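Progress report: teaching a two-handed robot to pair and store shoes

15 March 2019
By the Takell project office, for the Grergate program 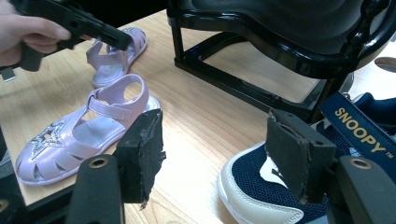 1. Where we are now

This report covers the second part of the demonstration work. In the first part we taught the robot by remote control, with the operator sitting at a screen and moving both arms with two sticks. In this part we changed to hand-held grippers. The operator holds one tool in each hand and does the task directly on the table, and the tools record the movement of the hands and the opening of the fingers. Later the same movement is given to the robot arms.

The reason for the change was speed. With remote control, one good demonstration of placing a pair of shoes took us several minutes, and the operators became tired very quickly. With the hand-held tools it takes 20 seconds for an easy pair. The plan asks for 900 accepted demonstrations before the end of June, and we believe we can reach this number with the present team.

2. The shoes

We began with plain adult shoes, as it was written in the proposal. They were too easy, and the robot learned mostly one shape. We now use children's shoes also. They are small, they fall on the side, and many of them have parts which stand out. The lilac sandals with the star on the toe are a good case. The material is glossy, there are openings on the sides, and the operator must decide whether to take the shoe by the strap or by the sole. We ask for both ways, in separate recordings, so that the robot does not depend on one only.

Sneakers are more simple to hold. The navy one has a fabric tab at the top with the word SNOOPY, and new operators like to pull it by this tab. We do not accept these demonstrations at present, as our robot fingers cannot repeat such a small pinch with enough force. Perhaps we will come back to this question when the new fingers from Astov are here.

3. Problems

The foam pads on the fingers wear out faster than we expected. The edges become torn, and small pieces can come off. We have ordered 30 new pads and we wish to move this cost from "travel" to "materials". The amount is small, but we ask for your agreement in writing.

Glossy surfaces are the second difficulty. A strong light above the table makes bright spots on the shoes and on the stand, and the software sometimes loses the edge of the object. We tried a darker room for some sessions, with a mixed result - the shoes were seen better, but the position of the tools was followed worse. We returned to the normal light.

We also rejected 29 demonstrations from the first week with the new tools. In most of them the operator opened the fingers too early, when the shoe did not yet touch the surface. The instructions are now corrected and every operator has repeated the training.

4. Next steps

In the next period we will finish the sandals and start with boots. The Manríquez workshop has promised a lower stand, which will allow us to record from two heights. The first test on the real robot arms will be done with sneakers only. We will send the results of this test separately, also if they are not good.

Comments (3)

Reader 1: Did you compare the demonstrations of left-handed operators? In our group this made a big difference.

Takell project office: Not yet. We have one left-handed operator and we will mark these recordings from now on.

Reader 2: Please send the order form for the pads together with the request. Moving the cost should be possible.

Contact: Takell project office | © 2019 Takell | Back to top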